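Getting the Plunen to stop missing the table

Jul 14, 2025

I've had the Plunen home robot since December and I get enough email about it that I should write down how I look after it. Mine is the wheeled one with the single arm and the camera head. It does pickup jobs in the living room and takes things to the kitchen. When it came it worked well for a few weeks and then began to miss. It would close on air a little short of a spoon, or set a remote down too hard.

The cause was the head camera. The head sits on a tilt joint, and the joint has one small clamp screw that backs out with vibration. A tiny change in tilt up there is a big change at the table. The manual says to check it every 25 hours of run time. I check it at 19, when I clean the wheels.

What I do is power it down at the switch, not just with the app, and wait for the fan to stop. Then I take off the rear head cover, which has two clips. The screw is on the left. I snug it with the short driver from the kit and stop when it stops. Hélder Vieira, who runs the owners' list, stripped his by leaning on it and had to wait 11 days for a new joint from Zatstead.

After that the lens gets a dry cloth. I don't use spray. Gultex wipes are fine on the body but they leave a film on the lens cover.

Then calibration. The app wants a printed target on the floor, and I do that first, but a pass on the floor target doesn't tell me much about the table. Black glass is hard for these cameras. It picks up the window, and the depth reading drops out wherever the glare is. So I run a second check in the room as it normally is, with ordinary things on the table.
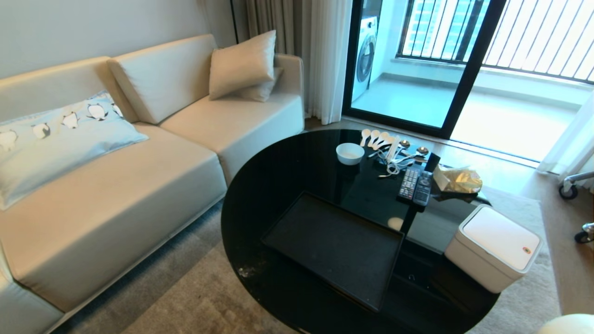 Head camera view for the table check, with daylight coming in from the balcony.

The small things toward the back of the table are the ones I care about. White spoons and thin white utensils on black glass are easy to see and hard to measure. I let the robot list what it would pick up, and I compare that with what's there. If it puts anything below the glass, the tilt is still off and I go back to the screw. If it's only the glare, I pull the sheer curtain over and run it again.

Wheels are simple. Rug fuzz winds around the axles where the gray rug meets the wood floor — a seam ripper gets it out. Zofia Czarnecka told me to look at the rear caster too, and she was right, it was packed.

The counter in the app says 3,447 picks as of this morning. The gripper pads are the originals and starting to go shiny. I have a set from Zalewska in the drawer and will put those on next, then redo the table check.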